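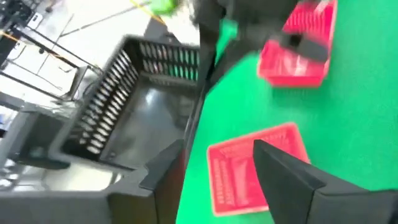

Terari reckons the second cut in the paired sword form is coming in too early, and that the wooden sword should still be rising when the partner's front foot lands. Asked for it to go in the notebook so we stop arguing on the mat.

13 April 2026, Clekudcombe hall

- ran the form at half speed, then full. Early cut only shows at full. Fülöp side agrees, sort of
- old manual (the Vostine reprint) gives the distance as one step, drawing looks more like one and a half. Go with the drawing for now
- wrist turn on the reciever's side: elbow down first, THEN turn. Been teaching it backwards since June
- knee walking, 2 lengths only, mats are hard at the far end
- 60 straight cuts to finish, shoulders creeping up by the last ten

Film for the episode: 800 seconds usable from the kneeling set, sound poor. Frame 2,823 is the clearest one of the foot landing, and the sword is level there, not rising. So Terari may be half right. Check against the side angle before changing anything.

Still to do: recut the narration on pre-war schools, too long and it repeats the bit about rank. Ask re colour of the title card. Oil the practise blades, tape the split one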